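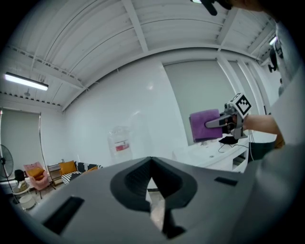

Purple microfiber cloth, folded, with the pink armchair and its mustard-yellow cushion off to the left.

Dusting the Sitting Room: Your Questions
By Tamsin Pruitt
2023-09-09
Print | E-mail this page

Why microfiber?
It grabs dust and hangs on to it! I gave up paper towels years ago and haven't missed them once.

Do I have to fold the cloth?
Please do. Fold it in half, then in half again, and you get eight clean sides to work through (I still get a silly thrill from turning to a fresh one).

Can I use it on an upholstered chair?
Yes, dry, with light strokes from the top down. Take the cushion off first and shake it outdoors.

What about the fan?
Unplug it, wipe the front of the grille, then go around the back – you'll be amazed what collects there. Desta Birhane does hers every 30 days in summer.

And roller shades?
Pull the shade all the way down and wipe side to side. Damp cloths can leave marks on some fabrics, so try a corner.

How do I wash the cloths?
Warm water, a little detergent, no fabric softener. Mine have gone through 90 washes and still work beautifully!

Print | E-mail this page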